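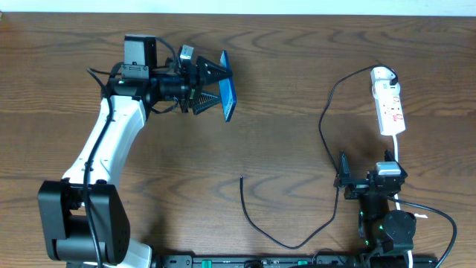
The left arm with the blue card in its fingers, the smaller black one waiting with its gripper open.

I've been living with the Clovov two-arm kit for a few months now, and people keep messaging me to ask if it's any good for collecting demonstrations, so I'm finally writing it up. Short version: yes, mostly, with some grumbling about cables.

What I wanted was a cheap way to record card handovers. One arm holds a card up, the other comes across and takes it, and you do that over and over until you've got enough episodes to train something on. I'd been doing single-arm pick and place before and was bored stiff of it, so I went for the mixed set – the bigger white and black arm on the left, the little black one on the right, both on the same long rail. The rail is my favourite bit of the whole thing! You bolt the arms down once and they stay put, which matters a lot when you come back the next morning and want the new episodes to match the old ones.

I've recorded 639 episodes so far and thrown out 76 of them. Nearly all the bad ones were my fault (dropped the card, let go too early, sneezed). Teleoperating is easy enough to pick up. Moataz Ragab had a go one evening having never touched a robot and was getting usable handovers before his tea went cold. The ridged fingers on the left gripper hang on to a thin card better than I expected, though you do need to close them gently or it swings round on you.

The wrist cameras are small and fine. Colours come out a bit washed, but the view is sharp where it counts, right in front of the fingers. I do them in batches of 50 and then stop to look through the footage, and I'd recommend you do the same. I once did a whole afternoon with one camera nudged sideways and only spotted it at bedtime.

Now the moaning. The leads are a pain. You've got power, you've got data, and they all want to wander across the table into the bit you're working in. Sandro Fiore told me to buy clips and he's right, I just haven't. The Mavuneck recording software is also slow to save, and it names files in a way that only makes sense to whoever wrote it. Oh, and the little arm's reach is shorter than I'd like, so the handover has to happen nearer to it than feels natural.

Would I buy it again? I would. I'm aiming for 2,000 episodes by November, and so far neither arm has given me any trouble – four out of five from me.

Posted in: Workbench Reviews, Robot Arms, Training Data

Search this site Go

Contact | © Barora Workbench | Back to top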